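Objet : Re: [atelier-papier] Colle en bâton pour les enveloppes ?
De : Aparecida Guerra
Date : 6 juillet 2025 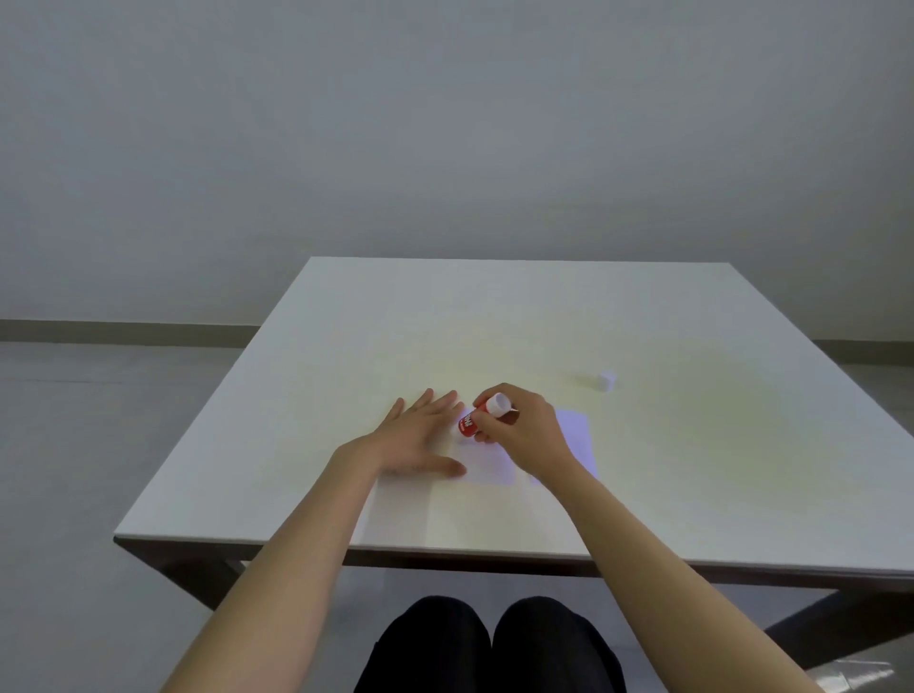

1) La colle

Bonjour à tous,

je réponds à la question de Radu, que je laisse ici :

> J'ai plié 9 enveloppes avec du papier blanc ordinaire
> et le rabat fait toujours des vagues. Est-ce que c'est
> la colle liquide ? Quelqu'un a essayé le bâton ?

Oui, moi je prends le bâton depuis janvier. Je pose la feuille à plat sur la table, une main bien ouverte dessus pour qu'elle ne glisse pas, et je tiens le bâton un peu penché. Avec la colle liquide, j'avais aussi des vagues, surtout sur le papier fin.

2) Le geste

Je passe 2 fois, toujours du milieu vers le bord. Si on frotte dans les deux sens, le papier se déchire (cela m'est arrivé souvent, excusez mon impatience). Après, je laisse 3 minutes sous un dictionnaire.

Radu, quel est le grammage de ton papier ? Pour le carton, je ne peux pas te conseiller, je n'ai pas encore essayé.

Bien cordialement,
Aparecida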